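Last updated: June

Up before six. Coffee, no breakfast, on the tram with the case between my knees and a man's umbrella in my ribs the whole way to Suwannarat. Boonsong already in, shoes off, earphones in, doing his counting under his breath. Didn't say good morning til he'd finished the take.

Bathroom set again today. Toothbrush, toothpaste, cup. Thought we were done with it but the Dumwood people came back last night and want more, because the policy they trained on the first batch goes for the brush at the bristle end. Every time. Pinches the head, drags it, drops it. Pichit sent a clip around with no comment, just the clip. So my fault or Boonsong's, or both. We probably did grab high in the early ones, when we were rushing.

Total stands at 3224 takes across everything, target for this set another 324 by end of the week. Wrote it on the whiteboard and then wished I hadn't.

Morning went ok. Sat down to it properly, elbow in, grip tool in the right hand, left hand in my lap so I don't help. That's the hardest habit. You see a thing start to roll and the other hand just goes. Two takes binned for that before nine.

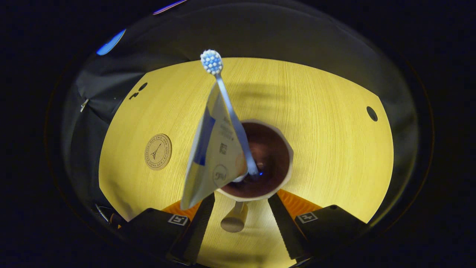
Went slow on the approach, Pichit's new rule. Come in, stop a beat, then close. The stop feels stupid when you're doing it, like pausing before you pick up your own fork. But he says the model needs to see where the fingers are meant to be BEFORE they shut, otherwise it learns one long swoop and swoops through everything. Fine. I count one in my head. Boonsong counts one and a half, I think, his all come out longer than mine and when they put them side by side Pichit complained we look like two different robots. Well we are two different people.

Brush is the worst of it. Thin handle, round, wants to turn as the fingers close. If it turns you've got the bristles facing wherever and the next move is spoiled. Trick I found mid morning: come in with the fingers flat across the handle, close gently to touch, wait, close the rest. Did that for a whole run and only lost 5. Told Boonsong and he said he'd been doing it since last month. Thanks for sharing Boonsong.

Lunch at the desk, noodles, spilled some on the log sheet. Log sheet now has a brown ring over takes I can't read. Will have to go back through the files and match them up, tommorow.

Pichit came down after lunch. He never comes down. Wanted to try one himself, and I handed over the tool and stood there trying not to have an opinion. He was terrible! Jerky, wrist all over the place, knocked the brush and then laughed and said right, delete that. Third try he got it. Think it did him good. He went quiet and then asked how many we can really do in a day before our hands go, first time anyone has asked. I said fewer than he's got in the spreadsheet. He wrote that down, or wrote something down.

Then we argued about mistakes. I say leave some in. If I fumble and recover, that's worth something, the robot is going to fumble too and it ought to have seen someone get out of it. Boonsong says clean only, he hates a messy take, he'd redo his own signature. Pichit came down in the middle, keep the recoveries but tag them. So there's a new column on the sheet. More typing for me. I started it so I can't moan.

Also the remote rig at Hirnau is down again, so they can't do the drawer task and all the hand work comes to us. Not sorry about the rig really. Had a week on it in the spring, driving the arm from a chair with the lag, and I'd come home with my jaw aching from clenching. You move, it thinks, it moves. By hand is better. You feel when a thing slips, in the fingers, right through the tool. On the rig you just watch it fall.

Toothpaste all afternoon. Easier in some ways, fatter, doesn't spin. But squeeze too hard and you get a dent, then it looks different from the last take. Swapping tubes isn't allowed in the middle of a block so we nurse it along.

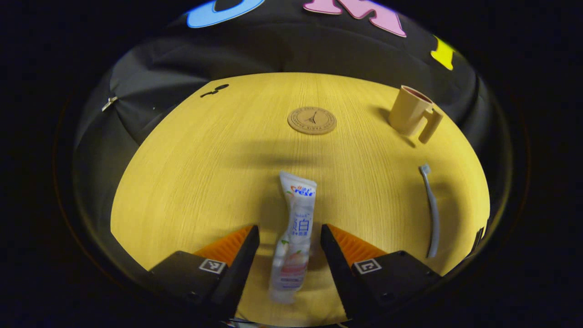
Why does the same pick have to be shown so many times when nothing about the job changes? The starting spot has to change a little every time, so the robot learns to go to the object and doesn't just learn to go to a place.

Wrote that out for my sister tonight, she'd asked on the phone and I'd made a mess of explaining it. She thinks I play with toothbrushes for money. Can't argue much.

Last hour was ragged. Thumb sore at the base, same place as before. Switched hands for a bit and the takes were garbage so switched back. Boonsong put tape around his and offered me the roll, took it. Must ask Druvik if the lighter trigger spring is ever coming, they promised it and then went quiet.

Upload crawled. 2000 files in the queue from both stations and the bar just sat there. Left it going with a note on the keyboard, DO NOT CLOSE, underlined twice. Someone will close it.

Home late. Brushed my teeth and caught myself stopping a beat before I picked up the brush. One second, then close. Bed.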